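Home | Stories | Poems | Authors | Submit | Log in

The Open Day

a story by Gunvor Forsberg

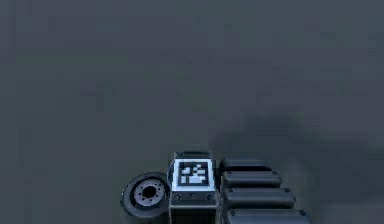
1. The Screen in the Hall

Iraklis Zacharopoulos had put on his good jacket for the open day at Gkikas, and by ten in the morning he was already sorry for it. The hall was warm. The visitors stood close together with their paper cups, and on the wall behind him hung the big screen with the simulation, gray floor and dark machine, waiting for him to say something.

"Welcome," he said. "This is Bulby."

A few people laughed kindly. It was his daughter who had given the name, when she was small and the project was only a drawing on the kitchen table. Later the company wanted to call the machine Sernora, and they printed Sernora on the folders, but in the workshop it stayed Bulby.

He showed them the square with the black and white pattern.

"With this mark the machine can be found," he explained. "A camera looks for it. When the camera sees the mark, the computer knows where the machine is and which way it is turned."

"And if it does not see the mark?" asked a woman in the first row.

"Then it must wait."

She wrote this in her notebook. She was the buyer from Pravance, and everybody in the hall had been told to be nice to her. Iraklis had imagined a person with a hard face. She was rather small, in a green raincoat, and she had a cold.

He spoke for a long time about the simulation. He told them that in May they had let Bulby drive 412 times across the floor of the computer before they allowed it to drive across the floor of the building. He told them about the wheel, and how much he had quarreled with it. He knew that he was talking too much. His director stood by the door and made a small circle with one finger, faster, faster.

A boy put up his hand. He had come with his grandfather, and he had a sandwich in the pocket of his shirt.

"Why is there nothing else in there?"

"In where?"

"In the world. There is only floor."

Iraklis turned and looked at the screen. He had looked at that floor every day since winter and he had never thought of it as a world.

"We did not need anything else," he said.

"He must be bored," said the boy.

2. The Yellow Line

After the coffee they went down to the workshop, where the real Bulby stood on the concrete behind a yellow line of tape. The grandfather wanted to know what it cost. Somebody else wanted to know if it could climb stairs. Iraklis answered that it could not climb stairs, and he heard the director breathe in.

The task was a simple one. Bulby would drive to the far wall, take a box from the low shelf and bring it back to the line. The distance was 40 feet. At the rehearsal the whole trip had needed 70 seconds, and the director had clapped his hands and said that seventy was a beautiful number.

"Please stay behind the tape," said Iraklis, and he pressed the key.

Bulby started well. It made the low sound that he liked, like a refrigerator in another room. It passed the first table and the second table. Then it came to the middle of the floor, where the sun fell through the roof window, and it stopped.

The people waited politely. Someone coughed. On the laptop there was one line of text, and Iraklis did not need to read it. The light lay directly on the mark and made the white so bright that the camera could not see the black.

He could have taken the remote control and driven it by hand. The director showed him with his eyes that this was a very good idea, and most of the visitors would not have noticed. He held the remote control already. His thumb was on it.

"It must wait," said the woman from Pravance.

"Yes," said Iraklis. He put the remote control down on the bench. "It is the sun. I am sorry. We never had a sun in the simulation."

"How long does it wait?"

"Until it can see."

The boy sat down on the floor, just at the tape, and took out his sandwich. After a moment the grandfather sat down also, with some trouble, on a toolbox. It became a strange kind of silence, not unpleasant, as when a train stands in a field. The woman blew her nose. Iraklis took off the good jacket at last and laid it over a chair.

It took eight minutes. A cloud came, or the sun moved a little, he was not sure which. The patch of light slid from the machine, and Bulby gave its low sound again and went on to the wall as if it had stopped only to think about something. It took the box. It came back to the line, and the boy put his crusts on the concrete so that he had both hands free to clap.

3. In the Parking Lot

The woman in the raincoat found him beside his car.

"I saw three machines this week," she said. "They all worked perfectly. I could not see what they do when they don't."

He did not know if this was good. He asked if she would write it in her report, and she said that she would write what happened, and then she sneezed and looked for her keys.

When he came home his daughter was at the kitchen table with her homework. She asked if Bulby had been good.

"He stood in the sun," said Iraklis.

In the evening he opened the laptop and looked at the gray floor for some time. Then he added a window.

Posted 12 August 2024

Share | 8 comments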